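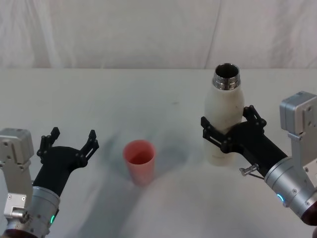 **Reading Crime Fiction, handout 7: the fair-play rule and why I don't fully trust it**
Gerasimos Makris

Bring the Clarnamby novel next time, whichever edition you have. Page numbers below are from the Kerkgate paperback, which runs to 300 pages before the ads.

## Where we left off

Last session we went over the standard claim: a proper detective story gives the reader every clue the detective has, so that a careful reader could solve it. Most textbooks repeat this as if it were settled. I'd like you to be harder on it. Ask who has ever checked.

The rule comes with a few working parts:

- the culprit must appear early
- the detective may not hide a discovery
- no late twins, no secret passages, no unknown poisons
- the solution must follow from what is on the page

The third item is a matter of taste. Plenty of good books have a secret passage. The first and last are the ones that carry weight, and "follow from" is doing a lot of quiet work in that last line.

## Test case: *The Clarnamby Tenant*

For those who missed it: a landlord is found dead in a locked pantry, four lodgers in the house, and Inspector Van Dusen arrives on page 39. He names the killer on page 200. The remaining hundred pages are a chase and a wedding, and you may skim them.

The back cover promises that "every clue is in your hands." Let's see what we're given.

1. **The stopped clock.** Mentioned twice. Van Dusen says it proves the time of death. It proves that a clock stopped. Any of the four lodgers could have moved the hands, and the book never rules this out.
2. **The wrong umbrella.** Better. It is described plainly on Mrs. Ondedar's first appearance, and the change of handle is there to be noticed on a second reading. I missed it the first time. So did most of last year's class.
3. **The letter.** We are told that Van Dusen reads it and "smiled." We don't get the text until the solution. This breaks the second part of the rule flatly, and I have yet to see a review that minds.

So one clue out of three does what the cover says. The usual defense is that the reader *could have guessed* what the letter said. Fine, but guessing is a different activity. I could have guessed Mrs. Ondedar from the fact that she is the only lodger with a full page of description, and I did, which says something about how these books really get solved.
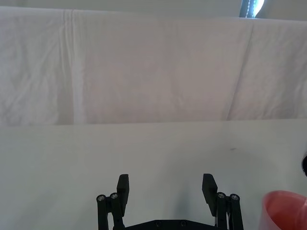 Is a detective story spoiled if the reader can't work out the ending?

Most readers don't seem to think so, since they rarely stop to try, and what annoys them is an ending that clashes with what they were told earlier. A withheld letter is forgiven. A character who was in October a left-handed widower and is right-handed by the last chapter is not.

## Claims to be suspicious of

You'll meet these in introductions and on fan pages. I've heard all of them said with great confidence.

*"Readers love to match wits with the detective."* Some do. The evidence is usually one letter from one reader, quoted by the publisher.

*"The second reading is the real pleasure."* Maybe for us, because we're assigned it. Most paperbacks in this genre get passed on after one reading, or left on a train.

*"The form died when writers stopped playing fair."* This assumes they once did. Go back to the so-called classics with a pencil and mark each spot where the detective learns something you don't. My own copies are a mess.

*"Rules made the books better."* Could be. The rules were mostly written down after the books people cite for them, so I'd want to know which came first in any given case – and the answer often isn't flattering to the rules.

## Terms

- **Red herring**: a detail meant to mislead. Be careful with this one. Half of what gets called a red herring is a loose end the author forgot.
- **Closed circle**: a limited set of suspects. Clarnamby claims to be one, but the milkman has a key (p. 39, bottom).
- **Watson**: the companion who narrates or asks the dull questions. Van Dusen doesn't have one, so the dull questions go unasked.

## For next session

Pick one chapter before page 200 and list every fact Van Dusen states as certain. Beside each, write down how he knows it. If the book doesn't say, write "doesn't say." Please don't fill the gap for him – last year half the lists were kinder to the author than the author deserved.

One page is enough. Handwritten is fine if I can read it.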